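Workshop notebook, dye bench
Wednesday, December, written up after tea

Black again. I know, I know, I said after the last batch that I was going to do a nice gentle week of yellows, and then the Rautiainen twill turned up and it was too good to leave in the bag. So this is another black entry and anyone who only wants the yellows can skip on a few pages (there aren't any yet, but there will be).

What I'm after is the same thing I've been after since the summer: a black on cotton that stays black. Blue-black I can live with. The brown-black that the Clikmont recipe gives after a few washes I can't, it looks like a school jumper that's been left on a radiator. And the green one from the autumn is still hanging behind the door as a warning to me.

Cloth first. The Rautiainen twill is a medium weight, unbleached, with quite a lot of seed fleck in it. I scoured it properly this time. I'd been getting lazy about scouring and I think a fair bit of the patchiness I blamed on the dye was just wax in the cotton. The water came out the colour of strong tea, horrid, and I did it again with fresh soda until it ran pale. If you take one thing from this page, scour longer than you think. The swatches pinned to the left are from the same length, the top one unscoured, and you can see how the dye has just sat on top of it and gone off in freckles.

Then the dye. Working per 100 grams of dry cloth, because I keep forgetting to weigh it dry and then guessing. I ran 2 baths side by side, same pot size, same stick, same soft water out of the butt. Bath A was the Odutel black straight from the tub at the strength I'd normally use. Bath B was the Odutel black with a good spoonful of the orange stirred in to knock the blue back. Both pasted up with warm water first, and I do mean pasted, like you'd do custard powder. Tipping it in dry gave me those purple specks last time and I swore at the twill for an hour before I worked out it was my own fault.

Salt went in by stages, soda at the end, lots of stirring. I had the radio on and missed one of the stirs in bath A while I was looking for the lid, so if A comes out streaky that's what did it. Left them both overnight under a blanket.

Rinse was the usual saga. Cold, cold, cold, then hot, then as hot as the tap will go, and it was still coming out grey long after I'd got bored. I've started leaving the cloth to sit in the hot rinse while I do something else and that gets more loose dye out than me standing there sloshing it about. Also saves my wrists!

Results, wet: both looked marvellous. Everything looks marvellous wet. I've learnt not to write anything down at this point and I'm only doing it now to remind myself not to believe it.

Results, dry and pressed: A is a cold black with a definite navy cast by the window, B is much nearer to a true black, maybe a touch warm under the strip light. I like B better. I thought I'd like A. The missed stir doesn't seem to show except for one paler band near the selvedge, and that could just as easily be where it was folded over the stick.

Now the fluff. This is the thing that annoys me most with black and it's got very little to do with the dye. You can get the colour dead right and then the cloth picks up every stray hair and thread in the building and looks grey from across the room anyway. Brushed surfaces are the worst for it, and anything with a bit of nap that gets rubbed in use. Soft black hats are terrible. They get handled by the crown and put down on whatever's going, so they get scuffed and linty in the same spots over and over.

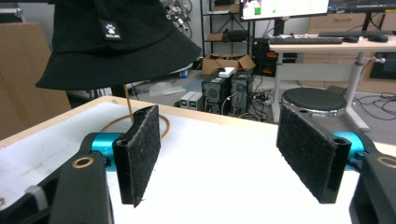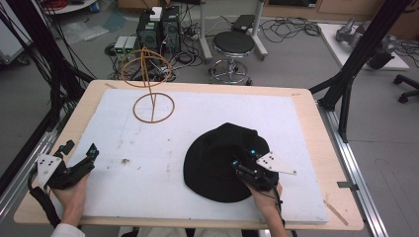
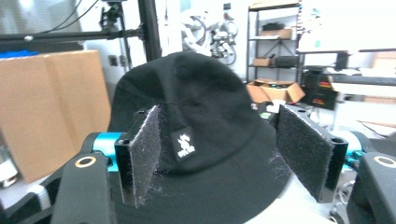 The twill ought to be kinder than that, being smooth faced, but I wanted to know by how much. So I did the daft test where I rub the swatch on the sleeve of my oatmeal cardigan and then hold it up to the lamp. B picked up hardly anything. The brushed cotton offcut, dyed in with it, came away looking like it had been under the sofa. Same bath, same colour, completely different thing once you've worn it for a morning.

Tried a few ways of getting the loose stuff off before dyeing. Sticky roller: fine, but you use up miles of it and it leaves the surface feeling a bit odd. Damp rubber glove stroked one way along the grain: my favourite, free, rather soothing. Clothes brush: just moves it about. I also had a go at singeing a scrap over the gas, which textile people do on purpose with proper machinery, and which I did with tongs and the back door open. It does work. The face goes lovely and clean and the black looks deeper for it, I suppose there's less fuzz to scatter the light. But it stinks of burnt paper and I scorched a corner, so I'm not doing a whole length like that, and please don't do it in here with the scour bucket full of rags next to you.

Rub test. White cotton over a fingertip, dry then wet, ten seconds' worth of effort as ever. Dry was clean on both. Wet, A left a faint blue smudge and B a grey one. Annoying, but better than the last lot. I'll give them both another hot soak and do it again before I say anything rude about the Odutel. The tub has been open a while and the lid doesn't seal, so it may have taken up damp.

Bits for the Dinik aprons, since that's what all this is supposed to be for. They need to be black, they need to go through a hot wash every week, and they need not to come off on anybody's shirt. I'm leaning towards B with the fully scoured twill. I still have to find out what happens to the tape for the ties, which is some sort of mix and will probably only half take. If it comes up charcoal I might just leave it, charcoal ties would look rather smart. Thread is the other worry. I dyed a black test seam once with polyester thread and it stayed a bright cheery white all the way down, so cotton thread for these, or else buy it black and be done.

To do:
Another hot soak for both swatches, then wet rub again.
Window test, half the swatch under card, leave it till I need the sill back.
New tub of black, or at least a jar with a decent lid.
Dye a bit of the tape in the leftover B recipe.
Wash the blanket, it has a black handprint on it now.
Yellows. Weld first if there's any left in the paper sack by the sink.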